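Stamine 주방 시뮬레이션 데이터 README

안녕하세요! 이 폴더를 열어 주셔서 고맙습니다. Stamine은 가정용 로봇이 부엌에서 서랍을 열고 손잡이를 당기고 수전을 돌리는 과제를 시뮬레이션으로 모아 둔 데이터셋이에요. 제가 혼자 정리하다 보니 문서가 좀 수다스럽습니다. 급하신 분은 "꼭 지켜 주세요" 부분만 먼저 읽으셔도 돼요.

버전 메모

지금 버전은 7월에 올린 것이고, 에피소드는 761개입니다. 이전 버전은 에피소드 번호 체계가 달라서 섞어 쓰시면 안 됩니다. 옛날 번호로 실험 기록을 남기신 분은 mapping 폴더에 있는 대조표를 봐 주세요. 대조표는 제가 스크립트로 뽑고 눈으로 한 번 더 훑었는데, 혹시 어긋난 줄이 보이면 이슈로 남겨 주시면 금방 고치겠습니다.

폴더 구성

episodes 폴더에는 에피소드별로 관절 값, 행동 값, 카메라 영상이 들어 있습니다. scenes 폴더에는 부엌 배치 파일이 있고, 배치는 모두 23종이에요. rules 폴더에는 이 문서 뒷부분에서 말하는 규칙을 기계가 읽을 수 있게 옮겨 둔 파일이 있습니다. 검사 도구인 Olel이 이 파일을 읽으니까 이름을 바꾸지 말아 주세요. 저도 한번 바꿨다가 반나절을 날렸어요.

왜 규칙부터 썼느냐면

처음에는 그냥 모았습니다. 많이 모으면 되겠지 싶어서요. 그런데 나중에 보니 어떤 에피소드는 성공 판정이 서랍이 조금 열린 시점에 찍혀 있고, 어떤 건 끝까지 열려야 찍혀 있더라고요. 같은 과제 이름을 달고 있는데 기준이 다르니 학습 결과를 비교할 수가 없었습니다. 그래서 한동안 수집을 멈추고 규칙 문서부터 썼어요. 그 문서를 저는 Issahaku 규약이라고 부르고, 아래 내용은 거의 거기서 옮겨 온 겁니다.

꼭 지켜 주세요

성공 판정은 과제마다 하나만 씁니다. 서랍 과제는 최종 열림 비율로, 수전 과제는 손잡이 회전각으로 판정해요. 사람이 영상을 보고 "이 정도면 됐지" 하고 성공으로 바꾸는 건 금지입니다. 애매하면 review 표시를 달고 넘어가 주세요.

실패한 에피소드를 지우지 마세요! 이건 제가 제일 자주 부탁드리는 거예요. 손잡이를 놓친 기록, 엉뚱한 칸을 당긴 기록도 전부 남깁니다. 실패가 빠진 데이터로 성공률을 이야기하면 숫자가 예쁘게만 나오거든요. 단, 시뮬레이터가 폭주해서 물체가 벽을 뚫고 날아간 경우는 fault 폴더로 따로 옮깁니다.

속도와 힘의 상한은 시뮬레이션에서도 실제 로봇과 똑같이 겁니다. 어차피 가상이니까 풀어도 되지 않느냐는 질문을 꽤 받는데요, 저는 반대입니다. 상한 없이 배운 정책은 손잡이를 확 잡아채는 버릇이 들고, 그 버릇을 실물에서 고치려면 훨씬 고생합니다. 설정 파일에서 힘 상한은 65뉴턴으로 잡혀 있어요. 바꾸셔야 한다면 바꾼 값을 메타데이터에 꼭 적어 주세요. 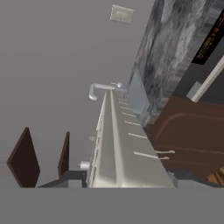
카메라 자세도 기록 대상입니다. 에피소드마다 카메라 위치와 회전을 시작 프레임 기준으로 저장하고, 녹화 중에 움직이는 카메라라면 프레임마다 저장해요. 기울어진 시점이라고 해서 영상을 미리 돌려 놓거나 잘라 내지 않습니다. 보정은 쓰는 분이 필요할 때 하시면 되고, 원본은 원본대로 두는 게 규칙입니다. 좌표계는 오른손 좌표계, z축이 위쪽이에요. 회전은 쿼터니언으로 적고 순서는 w가 먼저입니다. 이 순서 때문에 밤늦게 머리를 쥐어뜯은 적이 있어서 두 번 씁니다. w가 먼저예요!

가려진 물체를 라벨링할 때

손잡이나 수전이 다른 물체에 가려졌을 때는 보이는 부분만 마스크로 칠하고, 가려진 부분은 따로 추정 레이어에 넣습니다. 두 레이어를 합쳐서 올리시면 Olel이 경고를 띄웁니다. 경고만 뜨고 업로드는 되니까 더 조심하셔야 해요. 정체를 모르겠는 물체는 unknown으로 두세요. 그럴듯한 이름을 붙이는 것보다 unknown이 훨씬 고맙습니다. 시뮬레이터 쪽 자산 이름이 있어도 영상만 보고 라벨을 다는 작업에서는 그 이름을 참고하지 않아요.

검수 절차

새 에피소드를 보내시면 먼저 Olel이 형식 검사를 합니다. 빠진 프레임, 시간 순서가 뒤집힌 기록, 상한을 넘은 힘 값을 잡아 줘요. 통과한 묶음에서 제가 무작위로 골라 직접 봅니다. 한 묶음은 200개를 넘기지 말아 주세요. 그보다 크면 검사 도중에 메모리가 모자라 멈추고, 어디서 멈췄는지 찾는 게 꽤 번거롭습니다. 반려될 때는 이유를 에피소드 단위로 적어 드려요. 반려 사유에 동의하지 않으시면 답글로 따져 주셔도 됩니다. 제가 틀렸던 적도 여러 번 있었고, 그때마다 규약 문구를 고쳤어요.

이런 용도로는 쓰지 말아 주세요

사람이 같이 있는 공간에서 로봇을 움직여도 되는지 판단하는 근거로 이 데이터를 쓰시면 안 됩니다. 에피소드 안에는 사람이 한 명도 등장하지 않고, 접촉 안전 시험도 하지 않았어요. 여기서 성공률이 높다는 말은 시뮬레이션 부엌에서 그랬다는 뜻일 뿐입니다. 실물에 올리실 때는 소속 기관의 위험성 평가를 따로 하시고, 비상 정지 버튼은 손 닿는 곳에 두세요. 버튼이 책상 반대편에 있으면 없는 거나 마찬가지더라고요.

다른 데이터와 같이 쓸 때

Ritico 형식으로 변환하는 스크립트가 tools 폴더에 있습니다. 다만 변환하면 review 표시가 사라져요. 제가 고치려고 몇 번 손댔는데 저쪽 형식에 넣을 칸이 마땅치 않아서 지금은 별도 파일로 빼 두고 있습니다. 변환한 뒤에는 그 파일도 꼭 같이 들고 다녀 주세요. 그리고 학습용과 평가용을 나눌 때는 에피소드가 아니라 배치 단위로 나누시는 걸 권합니다. 같은 부엌이 양쪽에 들어가면 평가 점수가 부풀어요.

알려진 문제

금속 재질의 반사가 렌더러 버전에 따라 조금씩 다르게 나옵니다. 색으로 손잡이를 찾는 방법을 쓰신다면 영향이 있을 수 있어요. 일부 배치에서는 서랍 마찰이 너무 낮아서 살짝만 건드려도 미끄러져 나옵니다. 해당 배치는 scenes 폴더의 메모에 표시해 두었고, 다음 버전에서 값을 다시 잡을 생각이에요. 깊이 영상 단위는 미터인데, 초기에 만든 변환 코드를 쓰시면 밀리미터로 읽힙니다. 거리가 이상하게 크다 싶으면 이것부터 의심해 보세요.

기여하고 싶으시다면

언제든 환영이에요! 다만 코드를 보내시기 전에 이슈로 먼저 말을 걸어 주시면 좋겠습니다. 같은 걸 두 분이 동시에 고치고 계셨던 적이 있어서요. 규약 자체를 바꾸자는 제안은 바꾸기 전과 후에 판정이 달라지는 에피소드 번호를 몇 개 붙여 주세요. 번호가 있으면 이야기가 정말 빨라집니다. 질문은 한국어든 영어든 상관없고, 답이 늦으면 한 번 더 찔러 주세요.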